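Robot Learning in Practice
Handout 4: Gathering demonstrations
Anell Lab, Heywood Building. Updated 27/10/2019

Last time we looked at how a policy can be trained to copy what a person does. We skipped over the question of where the examples come from, and that is today's job. I think it's the best part of the whole course! You get to sit down, take hold of the controls and teach a machine something with your own hands, and you learn a surprising amount about your own habits on the way.

What counts as one example

We call one complete attempt at a task an episode. It starts with both arms in the rest position and ends when the operator presses the stop pedal. In between, the Betach recorder stores the joint positions, the commands sent to each arm and the pictures from every camera, all stamped with the same clock. If the stamps drift, the learner sees an arm closing on cloth that it has already let go of, and it will happily learn that nonsense. So run the clock check before your first episode and again after any restart.

Why cloth

A rigid block has a position and an angle, and once you know those you know nearly everything. A shirt is a different beast. It creases, it slides, the layers stick to one another, and no two starting heaps are the same. There is no short list of numbers that tells you where a T-shirt is. Learning from pictures and demonstrations suits this kind of problem very well, and folding is easy to judge by eye, so it makes a lovely first task.

How many do we need?

For the Prumari exercise each group records 100 episodes. The shared set from earlier groups holds 940 that passed checking, and with your work added we hope to get past 2,000 before the end of the course. Please don't race, though. A small set with plenty of variety usually teaches more than a large one in which every shirt was laid down in the same spot.

Variety worth having:
- where the shirt lies on the table, and at what angle
- which sleeve goes in first
- how neat the starting layout is
- who is operating (swap every 12 episodes, you'll be glad of the rest)

Variety we could do without: moving a camera halfway through a session, or pausing mid-fold to chat. A pause looks like a decision to the learner. If you need to think, stop the episode and start again.

Views from above and close to the gripper

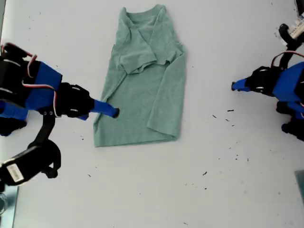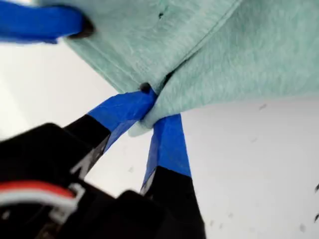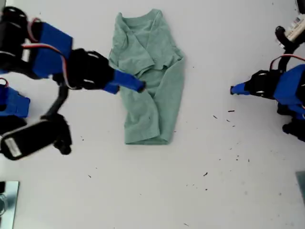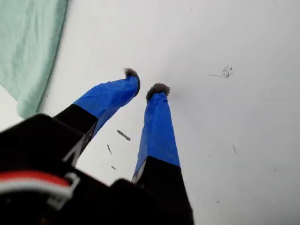

Mistakes and recoveries

Students often ask whether a fumbled grasp should be thrown away. Keep it, as long as you recovered! If the cloth slips and you go back for it, the episode shows the learner how to get out of trouble, and clean episodes can never show that. Mark it "recovered" in the log. Episodes that end with the shirt in a heap are marked "failed" and kept in a separate folder. We'll use them in Handout 6 when we train a success detector.

Things to write in your log
Group number, operator's initials, first and last episode number, clock check passed or not, and a line on anything odd. "Left gripper slow to open" is a very useful note. "Went fine" isn't much help to whoever has to clean the data.

Before next session

Watch ten episodes from the shared set at half speed, all by different operators if you can. Write down the moment in each where you would have done something else. Then read section 3 of the course notes on action chunking, and bring your list with you. We'll compare them at the start and pick two or three to replay on the arms.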